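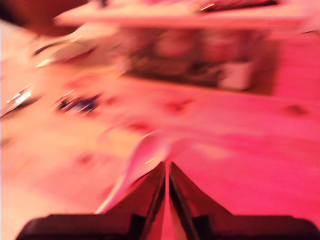 Pink light, October.

Denari 700 slow cooker - review

I bought the Denari to replace an old Taretti with a cracked lid. It holds enough stew for 5 and the low setting stays low. The lid fits well. The dial is stiff and the cord is too short for my kitchen.

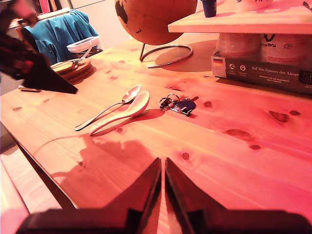
Can the pot go in the oven?
Only without the lid. The handles get very hot, so use thick gloves.

I have made soup and rice pudding in it - both fine. Wukdale had it cheapest.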